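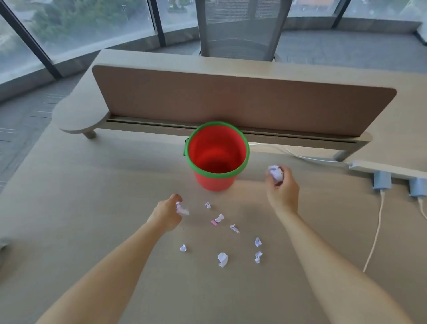
Figure 3. Desk clearing at a shared workstation: crumpled paper, a desktop wastebasket and the fabric divider behind it.

3.2 Desktop waste at shared workstations

The second part of the study concerned loose paper left on desks between users. Workstations on the Prikstead site are shared, and each desk is expected to be clear before the next user sits down. Paper was the most frequent item recorded at handover, followed by packaging and small stationery.

Two bin arrangements were compared. In the first, a floor bin stood at the end of each row. In the second, a small tapered wastebasket was placed on the desk itself, in front of the privacy divider (Figure 3). The desktop position puts the opening within reach of both hands from the seated position, and pieces can be picked up with either hand and dropped without leaving the chair. It also takes up work surface, a cost considered in Section 3.4.

Paper was sorted by form before weighing. We use the terms of Baloyi, who separates balls, folded scraps and flat creased scraps. All three forms can occur together on one desk, as in Figure 3, and the distinction affects both handling and volume. Balls are easily pinched but fill a bin quickly. Flat scraps take up little volume but lie close to the surface and are harder to lift. No attempt was made to flatten paper before disposal.

Small objects mixed in with the waste were treated separately. An eraser lying among scraps, such as the pink one in Figure 3, is of similar size to the smaller pieces and can be swept up with them. Users were instructed to pick up pieces individually and to leave stationery on the desk. Items found in the bins at emptying were logged as misplaced and returned to the supply shelf. In all, 21 such items were logged under the desktop arrangement.

Each arrangement was observed for 1000 handovers. Bins were emptied on Tuesday and the contents graded by form with the Grader sheet, which records one entry per piece. The first 800 entries were graded a second time by another assessor. Disagreements were confined mainly to loosely folded scraps, which Drotov assigns to the flat class. We followed that convention throughout.

Two limits should be noted. The divider acts as a backstop for paper thrown from the seat, so results may not carry over to open desks. The track below the divider may also hold small scraps that a user overlooks. It was inspected at each emptying, and any paper recovered from it was entered as residual waste and excluded from the bin totals.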